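# Caring for Small Instruments and Their Cases

The contents of the instrument cupboard were reviewed on Thursday, and the following notes are published for members of the household and for the several readers who have written to ask how small instruments should be stored. The cupboard holds 20 pieces at present. Most were acquired secondhand, and their cases vary a great deal in age and quality.

## Wrappings and cases

Cloth wrappings remain the preferred option for long, narrow items. A cloth wrapping should be long enough to cover both ends of the instrument with a little fabric left over, and the tie should be knotted once only. Double knots are difficult to undo and lead people to pull at the fabric. Where a tie has been lost, a piece of flat cotton ribbon is an acceptable replacement. Elastic bands are not permitted in the cupboard. They dry out, stick to the cloth and leave a brown line that cannot be washed away.

Woven and bamboo pieces are stored flat. They were formerly kept upright in a tall jar, and over two winters several developed a lean that has never been corrected. The upper shelf has now been cleared for them, and the jar has been given to the kitchen.

Two rigid cases were purchased last year, one from Fluva and one from Relix. The Fluva case has the better hinge. The Relix case is lighter and has been assigned to travel, although its lining has begun to lift in one corner and will be glued before it is used again.

## Humidity and cleaning

The cupboard is opened for one hour each morning except in wet weather. A small humidity gauge is kept on the middle shelf and is read before the door is closed. Wooden flutes are wiped along the outside with a dry cotton cloth. Finger holes are cleaned with a soft brush, never with a pin or a toothpick. Oil is applied twice a year, in small amounts, and the instrument is then left unwrapped overnight.

Mr. Ghassan Zoubi, who repaired two of the older flutes, advised that the oiling be done in the evening so that there is no temptation to play them too soon. His advice has been followed, with one exception in December that is not worth describing here.

## Laying out the contents

All items are removed from the cupboard before any of them is examined. A broad white tabletop is the best surface for the purpose - marks, loose threads and wood dust show clearly against it. Wrapped items are placed toward the back and smaller pieces toward the front, where they can be reached without leaning over the rest. 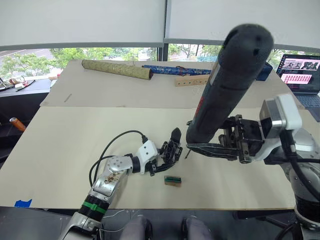 The inventory is kept on a computer and is brought up to date at the same sitting. Each entry gives the name of the item, its shelf, the type of wrapping and the date of the last oiling. Photographs were added to the record this year and have settled two long-standing disagreements over which wrapping belongs to which flute.

Items are returned in the order in which they are listed. Boxes go in first, then rigid cases, then anything in cloth. Nothing is placed on top of a cloth wrapping, however light it may appear.

## Matters outstanding

- Six of the wrappings require new ties.
- The lining of the Relix case is to be glued.
- The label on the lower shelf still reads "Awwad," after the shop that supplied the first flutes, and should be rewritten.
- A second humidity gauge has been ordered from Sirura and will be placed on the lower shelf when it arrives.

Questions regarding oil and brushes may be left in the comments. Requests to borrow the older flutes cannot be granted at this time.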